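Introduction to Advertising
Unit 6: Reach, Frequency and Media Weight

Reading for this unit: the Pleklow case packet, first half. Bring a calculator to section.

1. Reach

Reach is the number of different people exposed to a message at least once during a set period. It is usually given as a percentage of the target audience. A person who sees the same ad five times still counts once.

Reach always needs a time frame. A four-week figure and a one-week figure can't be compared, and a plan that leaves out the period should be sent back. 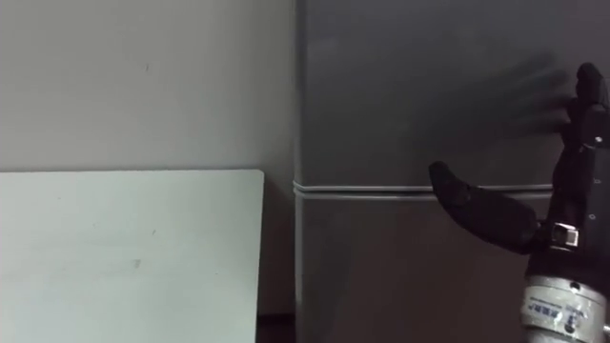
A whiteboard or similar panel against the wall, next to a tall gray appliance.

2. Frequency

Frequency is the average number of exposures among the people reached. To find it, divide total exposures by reach.

Worked problem: Plollero, a regional snack brand, ran a local radio campaign in December. The campaign delivered 3,962 exposures in a test panel and reached 600 panel members. Average frequency is 3,962 divided by 600, or 6.6.

The average hides the spread. Some listeners heard the spot once and a few heard it 20 times or more. Ask for the full distribution whenever the seller has it. 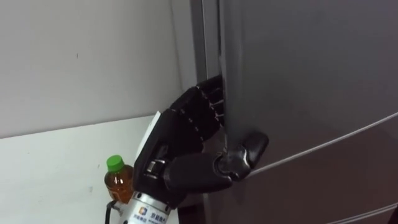
Planners often set a minimum level, called effective frequency. Older textbooks put it at three exposures. Treat that as a starting point – a known brand with a simple offer may need fewer, and a new product with a complicated claim will usually need more.

3. Gross rating points

GRPs = reach (as a percentage) x average frequency.

A plan with 40 percent reach and a frequency of 3 delivers 120 GRPs. So does a plan with 60 percent reach and a frequency of 2. The total weight is the same, but the plans do different jobs. The second suits a launch. The first suits a message that takes some repeating.

4. Scheduling

Continuous: even weight all year. Common for everyday groceries.
Flighting: bursts with gaps between them. Common for seasonal goods.
Pulsing: a low base with heavier periods on top.

Zeman, the furniture chain in the packet, moved from continuous to flighting with no change in budget. Read the section on its spring flight closely and note what happened to awareness in the gaps.

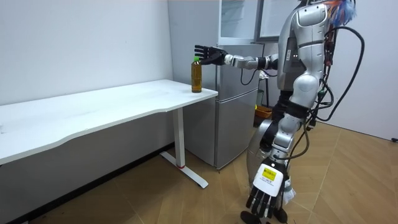 A robot hand held open near a bottle of tea with a green cap.

5. For section

Work through the Trovum media plan in the packet. Compute GRPs for each flight, then write one paragraph on whether the money would be better spent on reach or on frequency. Show your arithmetic. Papers are collected at the start of section.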